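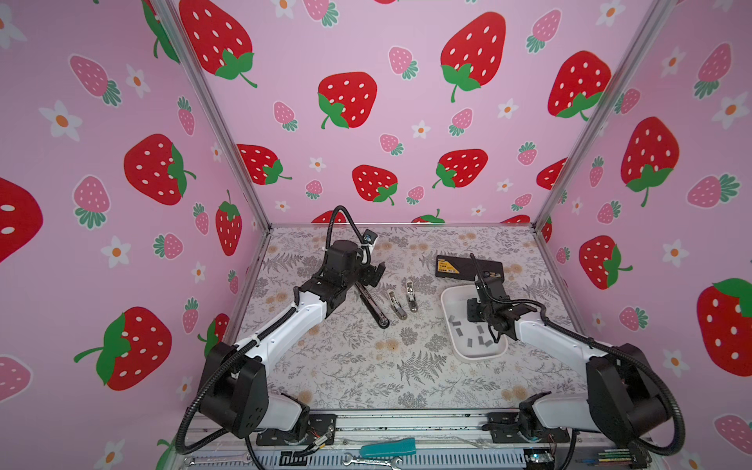
Edith Taipe asked whether the hinges could go in before the slides, and the answer is no: the slides go first on every Ladlow cabinet.

February, by Maritza Escobar

Search this guide Enter part or step Go

Section 2. Sorting and fitting the hardware

1. Clear a flat surface and lay out the slide rails, hinges and small parts. Keep small parts in a shallow tray.

2. Check each rail against the parts sheet. Extend it fully and close it again. Return any rail that binds.

3. Hold the rail 30 mm above the cabinet floor, parallel to it, and mark the first and last holes.

4. Drive both screws by hand - do not use a power driver on the first pass.

CAUTION: Keep fingers out of the rail channel when closing it.

5. Repeat on the opposite side. Both rails must sit at the same height.

6. Fit the hinges. Leave the screws a half turn loose until the door is hung.

NOTE: Spare hinges are ordered as part 252. Left and right are the same.

7. Hang the door, level it, then tighten all screws.

Comments (3)

Isah: Step 3 fixed my crooked drawer.

Dretport reader: Is the 30 mm from the floor panel or the bottom edge?

Maritza Escobar: Floor panel, upper face.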